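**Can an arm do shop-floor cable work yet?**

**dbirkett** – June 14, 2020

We strip and refit desktop towers at Kastoscombe. Management has asked whether the drive and cable work can be handed to an arm. My view is no, or not at a price we would pay. Screws are solved. Sheet metal is nearly solved. Cables are the problem, as they never lie in the same place twice.

**k_hayashi**

Depends what you call cable work. Pulling a keyed connector straight out is a short move with a known direction. If the gripper can get its fingertip to the plug without fouling the bracket, the rest is force control. Routing the lead afterwards is a different job and I would not quote for it.

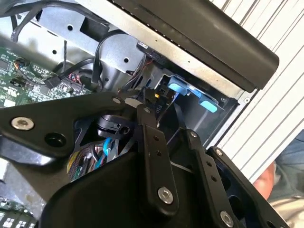
Clearance is what I would measure first. A parallel linkage needs room for the knuckles as well as the tips, and the drive cage is generally where you run out. Labelled connectors help the vision side, but only while the label faces outwards.

**skernach_bench**

We ran a trial at Skernach last November. 171 towers, one arm, one task: unplug the drive lead and move it clear. It finished 170. Sounds good until you ask how long each took, and the one failure tore a latch off the board.

**dbirkett**

How long per unit?

**skernach_bench**

Eight minutes at first. Got it under three by the end. A trained fitter does it in twenty seconds and spots a bulging capacitor while in there.

**flanagan_r**

Disagree with using the fitter as the yardstick. The fitter goes home. Three minutes a unit overnight is fine if the queue is long enough. The torn latch worries me more.

**k_hayashi**

Agreed on the latch. Was that a force limit or a bad grasp?

**skernach_bench**

Bad grasp. It closed on the lead instead of the plug body and the limit was set too high to notice.

**flanagan_r**

Same fault I get at home, then. My Ostix floor cleaner pulls the lamp flex every time and carries on. Different machine, same blind spot for anything thin and bendy.

**dbirkett**

So: unplugging perhaps, refitting no. I will ask for a trial on one chassis type with a person at the bench. Skernach, can you post the force settings you ended up with?

**skernach_bench**

Will dig them out. They were for a two-finger gripper with hard tips, so don't copy them blind.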